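Search this site
Enter keyword

NOTICE TO COMPETITORS
A short story

12 shares | 5 comments

The Plaredar Golf Association regrets to inform all entrants that the second round of the Starken Cup did not begin at 7 a.m. as published. Fog has settled on the course, and the first tee cannot be seen from the clubhouse.

Competitors are asked to remain on the premises. Breakfast will be served until it is gone.

Second notice. The fog has not lifted. A ball struck from the practice ground toward the Reltuder side was heard to land after 15 minutes. The Rules Office has reviewed the matter and finds no penalty. Players who hear a ball land are requested to report the time in writing.

Third notice. The party sent to inspect the fifth green has returned by way of the eighteenth. Its members state that they walked in a straight line. They further state that the flag on the fifth now bears the number 1031. The Association's course has 18 holes, and the yardage book will not be amended at this time. 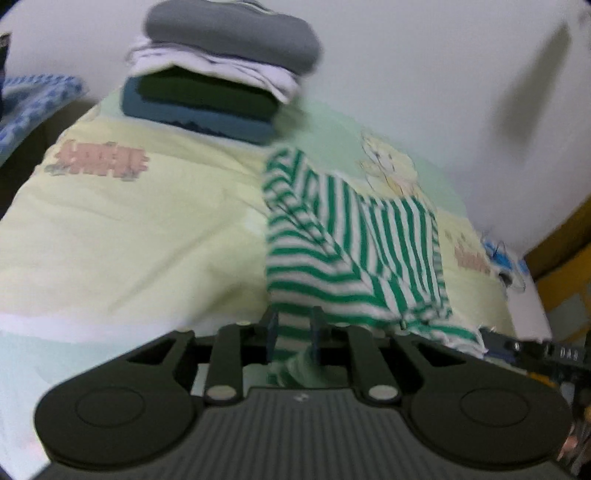 Fourth notice. Entrants from the Rusu club have asked leave to play on. Leave is granted, at their own risk, with a limit of 100 strokes per hole. Scorecards must be signed and returned to this office.

Fifth notice. One card has been received. It is correctly signed and correctly added, and it is dated next December. The Association has accepted the score. Play for the remaining field will begin when the first tee is found.

5 comments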